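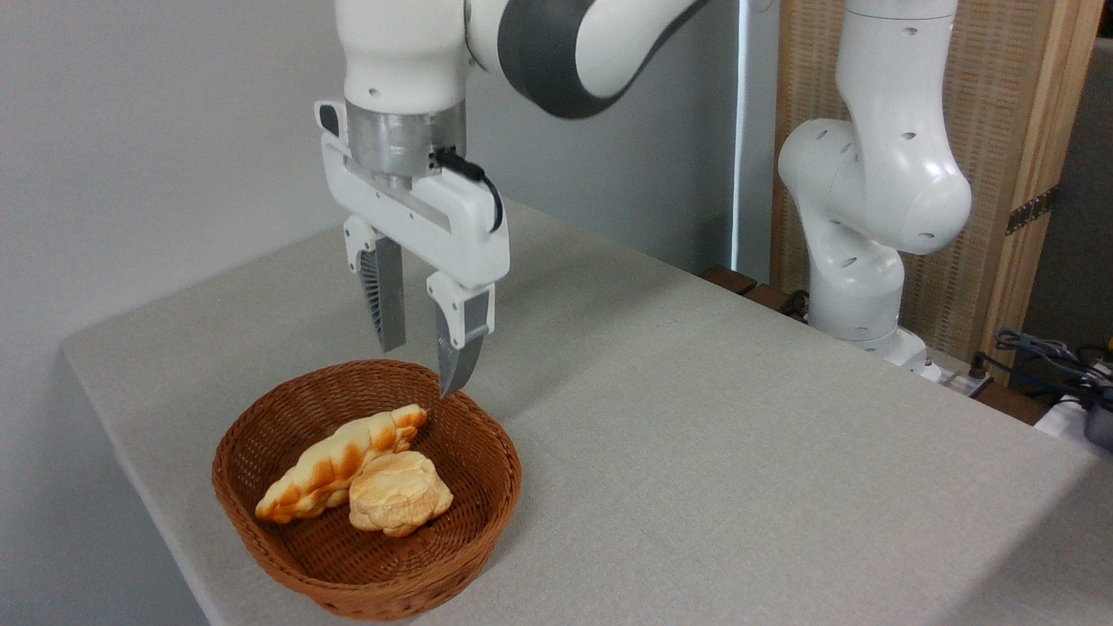
Section 4: Recording your first batch of examples

OK, so the arms are bolted down, the Pallik software opens without complaining, and you've done the joint check from Section 3. Now comes the part I like best, which is teaching the thing to do something. I've written this section around the bread task because it's the one I start everybody on. It's simple to set up, and it shows up most of the mistakes you're going to make anyway, so you may as well make them early.

The task: pick up one piece of bread from the basket, put it down on the table, open the fingers, go home. One recording covers one piece of bread. If you want the arm to empty the whole basket, that's a separate task with its own name, and I get to it in Section 6.

Before you press record

1. Clear anything you don't need out of the arm's reach. Tuck the cables behind the table and check that the one coming off the wrist has some slack in it. Turn the wrist all the way each direction by hand with the motors off. If the cable pulls tight, fix it now.

2. Put the basket down somewhere the fingers can reach every part of it. I use a round, shallow wicker one with a thick rim. Deep baskets are a pain – the gripper housing bumps the rim before the fingers get to the bread.

3. Drop in two pieces with different shapes. A long roll and a round bun work great together. Let them overlap! It's tempting to lay them out nicely side by side, and then your model only knows about nice bread.

4. In Pallik, open New Session and type the task name. Mine is bread_basket_out. Use the same spelling every time (I once had three versions of that name on one drive and spent an evening merging them).

5. Pick the arm you're recording. If you have a second arm on the table, fold it and park it using the Park button. Leave it parked in the same pose for the whole session.

Caution: Never reach into the basket while the motors are live. The fingers are soft but the arm behind them isn't. Press Hold, wait for the light to go amber, then move your bread.

Recording

6. Bring the arm over the basket with the fingers open and stop a little above the rim. This is your start pose. Vary it a bit from one recording to the next, a touch left, a touch higher, whatever feels natural.

7. Press the left pedal. You'll hear one beep. Count to one and start moving.

8. Come down over the piece you want, with one finger on each side of it. With the long roll, turn the wrist so you're gripping across the narrow way. With the bun it doesn't matter much, so mix it up.

9. Close gently and let the fingers wrap themselves around the bread. You don't need to squeeze. New folks always squeeze.

10. Lift straight up until you're clear of the rim, move across, lower, open. Then back to the start pose and press the pedal again. Two beeps means it saved.

11. Reset the basket by hand (Hold first, see the caution) and put the bread back in a different arrangement. Turn the basket a little every few recordings too.

Note: If you fumble, keep going as long as you can recover smoothly. A missed grasp followed by a good second try is a useful example and I keep those. If you dropped the bread on the floor or knocked the basket over, press the right pedal and throw that one away.

How many do you need?

For our own bread model we recorded 304 and kept 183 after review. That sounds like a lot of waste, and it was, mostly from my first afternoon. I'd train something once you have 167 good ones, see where it goes wrong, and then record more of exactly that. With us it was the rim. The arm kept catching it on the way out, so we went back and did a whole pile of nice high lifts.

Take breaks. My recordings get sloppy when I'm tired – the moves get faster and the pauses disappear, and the model picks up every bit of that.

Checking the batch

12. Open Review and play the session at double speed. Mark each recording Keep, Maybe or Drop.

13. Look at the gripper trace under each video. It should go open, closed, open. A jagged line in the middle usually means the bread was slipping.

14. Go back to your Maybes the next day. I end up dropping most of mine.

15. Export to the Bemex format if you're training on the same machine. Check that the number of files matches the number of Keeps before you delete anything.

Note: If Export stops with error 464, the session folder is still open in Review. Close the Review window and try again. You don't have to restart the whole program.

Next up is Section 5, where we start a training run and leave it going overnight.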